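Best way to lay out a small kitchen before committing to cabinets?
Kistico Home Forum > Kitchens > Planning

Malachy Rafferty
Member, Kaltirside
Posted March 2, 2022

We are finally replacing the kitchen in our row house. The room is a galley with a door at each end, so everybody in the family walks through it on the way to somewhere else, usually while I'm holding something hot. The cabinet company sent over a drawing and it looks lovely. The last drawing I trusted looked lovely too, and that's how we came to own a bathroom door that hits the toilet.

I'd like to test the layout in the real room before I sign. My wife thinks I should just measure twice and stop talking about it. Has anybody mocked up a kitchen full size, and did it change anything? The main argument in our house is whether the sink goes under the window or stays on the inside wall where the plumbing is. Moving it adds $871 to the quote, which seems like a lot for a view of the neighbor's trash cans.

Also, the fridge. It can go at either end, and either end is wrong.

Oisín Ó Ceallaigh
Helpful member

Yes, do it, and do it before the deposit, while you still have the nerve to change your mind. I did ours over a long weekend with painter's tape and every cardboard box I could talk the liquor store out of. We moved the stove twice and gave up on the island, which had seemed like a birthright up to then.

What worked for us, in order:

Clear the room as far as you can. If the old cabinets are still in, use the garage or the biggest room you've got and tape the kitchen walls onto that floor. Mark the doors and which way they swing. People forget the swing, as you know.

Tape the counter edge, meaning the front of the countertop. Cabinet boxes are shallower than the counter on top of them, and if you tape to the box you'll hand yourself an inch or so of walkway you don't own.

Check the walkway. With counters on both sides I wouldn't go under 40 inches between them. You can live with less if you cook alone and like it that way.

Tape every open door and drawer. Dishwasher down, oven down, fridge open all the way. Use a second color if you have one. This is where our fights happened. The dishwasher and the corner drawer could not both be open, and the drawer was where the dishes were supposed to go.

Give each patch of counter a job. One for dirty dishes, one for chopping, one for things coming out of the oven, one for the mail, because the mail is coming whether you plan for it or not. I taped the floor into squares first and shuffled the jobs between them before building anything up to counter height. Put real bowls down so you get the size right. A mixing bowl takes up more of a square than you'd guess, and a second one beside it settles most arguments about landing space. 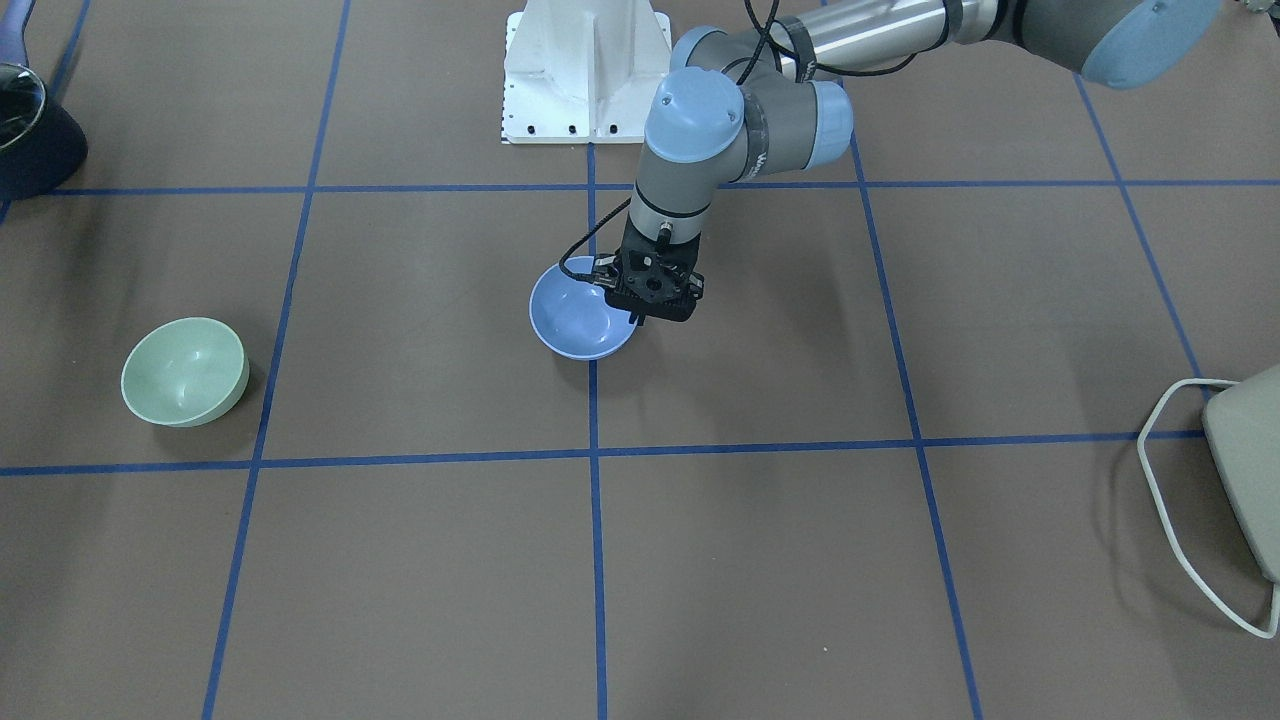
Cook a fake dinner. Walk through something you make all the time, from fridge to sink to board to stove to table. Stack boxes to counter height for this part or your back will hate you. Then do it again with somebody else in the room, ideally the person who always needs a glass of water at that exact moment.

Leave it overnight and look again before you call the cabinet people. Peel the tape off within a few days if it's on finished wood. I left mine longer and spent an evening with a plastic scraper and a bad attitude.

On the sink: run the fake dinner both ways. If the window side doesn't save you any steps, keep your $871 and hang a picture over the inside wall. For the fridge, pick the end closest to where the groceries come in. The kids will find it wherever you put it.

Muireann Ó Súilleabháin
New member

Just get the Bruvmont cabinets, we did and they're great. Soft close. I didn't tape anything and it was fine, except the trash has to live in the hall.

Ewan Kingi
Member

Agree with most of Oisín's answer, but he skipped the walls. Tape the upper cabinets too, at their real height, and stand there. I'm tall and my wife is not, and the drawing had the plates on a shelf that only one of us could reach — guess which one empties the dishwasher.

Hold a box against the wall where the range hood goes as well. My forehead found ours the first week.

If you do move the sink, ask whether that price includes patching the floor where the old pipes came up. Ours didn't, and the plumber seemed surprised that I was surprised.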